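Stondotis to put a paid label on celebrity and creator posts in June

Short video app Stondotis will start placing a fixed "Paid" label on every sponsored post in June, the company said. The label will sit under the account name, in the same spot on every post, and the person who uploads the video won't be able to move it, shrink it or cover it with stickers or text.

The change applies to any account with more than 2,000 followers. Smaller accounts can turn the label on if they want to. Until now, Stondotis has asked users to mark sponsored posts in the caption, where the wording has varied a great deal and where it is often hidden until a viewer taps "more."

"People follow a singer or an actor because they like them, and then a drink or a face cream shows up in the video," said Barış Başaran, head of creator policy at Stondotis. "Most of our users don't mind that. They told us they want to know when money has changed hands, and they don't want to go looking for it."

Stondotis asked 3,121 of its users about sponsored posts before it began work on the label. The survey ran inside the app and was open to users aged 18 and over. The most common complaint was about tags placed at the end of a long caption. The second was about posts where a celebrity thanks a company by name and leaves it unclear whether the product was a gift, a purchase or part of a contract.

The label was then tested with 112 accounts, among them musicians, TV personalities, comedians and full-time creators. Talent agency Ó Dálaigh, which handles bookings and brand deals for a number of them, helped set up the test and collected comments from its clients. Some asked for a softer word than "Paid." Stondotis tried "Partner" and "With support from" and went back to "Paid" after test viewers said the other two could mean almost anything.

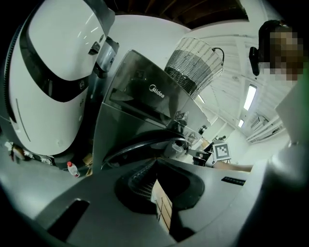 Does a free product count as payment under the new rules?

Free products count if the company that sent them asked for a post, or if the account holder agreed to make one. A gift that arrives with no request attached doesn't need the label, though the account holder can still use it. Free travel, hotel stays and event tickets are treated the same way as products.

Account holders will see a new screen before they publish. It asks whether they received money, goods or services in connection with the post, and whether they own any part of the company shown. That second item was added for celebrities who promote their own makeup, clothing or liquor brands. Those posts will carry the label "Own brand" in the same position.

A post that should have been labeled and wasn't will be handled in 2 steps. The account holder first gets a message and has until 9 p.m. the next day to add the label or reply. If nothing happens, Stondotis adds the label itself and leaves the post out of its recommended feed. The company won't delete posts for a missing label alone. Account holders can appeal, and appeals will be read by a person on the policy team.

Viewers will be able to report an unlabeled post from the share menu. Reports won't be shown to the account holder, and a high number of reports won't trigger a label automatically – each one goes into a review line first. Başaran said this was done with fan groups in mind. "When two celebrities fall out, their fans report everything in sight. We don't want the label to become a way to bother someone."

Advertisers will get a separate set of instructions. Snack company Bullalar and headphone maker Caltitz both ran campaigns during the test and will move all of their Stondotis campaigns to the new format when it opens. Contracts signed before the change are covered too, so posts that go up after the start date need the label even if the deal was made earlier. Older posts can be left as they are.

The label will appear first on phones and tablets. The web version of Stondotis will follow once its video player has been updated. The wording will be shown in the viewer's own language where the app supports it – in all other cases it will appear in English.

Stondotis will post the full rules in the Help section of the app, along with sample posts for musicians, actors, athletes and agencies. Agencies that manage several accounts can ask for a walkthrough through their account contact.

About Stondotis

Stondotis is a video app for clips of up to three minutes. It is free to use and is paid for by advertising.

Media contact

Stondotis Press Office. Interview requests for Barış Başaran can be sent through the press form on the company's website.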